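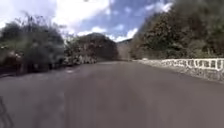 I've wanted to write up our road-following results since October, and now that the second round of runs is finished I finally can. Short version: the robot steers itself on a road with no painted lane lines to speak of, using one camera and a very small network, and it does so better than I had dared to hope!

Some background for anyone new to the blog. Most lane keeping you read about leans on paint. Our mountain road doesn't offer much of that, so Mpho Makhubela and I went after the edges instead. On the right there's a white railing on a pale stone or concrete base, and on the left it's mostly bushes with a strip of whitish rubble under them. The network (we call it Grarnov, please don't ask) looks at each picture and guesses two curves, one for where the asphalt stops on either side. The steering code then aims for a point between them.

The part I love is how we trained it. Drawing road edges by hand is miserable work, and Elias Matar had already done 690 pictures of it before he put his foot down. So we used those to train a first version, let it label a much larger pile of recordings, and kept only the guesses that stayed consistent from one picture to the next while the robot moved. If the edge jumps sideways and the wheels say we drove straight, the guess goes in the bin. Then we trained again on what was left. After 2 rounds of this the improvement flattened out, and a third one made things slightly worse – I suspect it was starting to learn its own mistakes.

For testing we picked a stretch of 590 meters with a left-hand bend in it. The version trained only on Elias's labels needed a hand on the remote 4 times. The retrained one got through on its own, three runs in a row, on a Wednesday morning when big white clouds kept changing the light. I may have shouted.

Where it still struggles is the left side. The railing is a gift, all those regular uprights, but the bushes go nearly black in the shade, and there the left curve wobbles. Kartini Latuheru thinks we should have the network report how sure it is about each edge and let the better one do more of the steering. I think she's right, and it's a small change to the code. She's trying it next.

Thulani Pretorius asked in the comments last time whether any of this works on a road without a railing. I don't know yet! We have recordings from one near Bundholm, and I'll run them through this week.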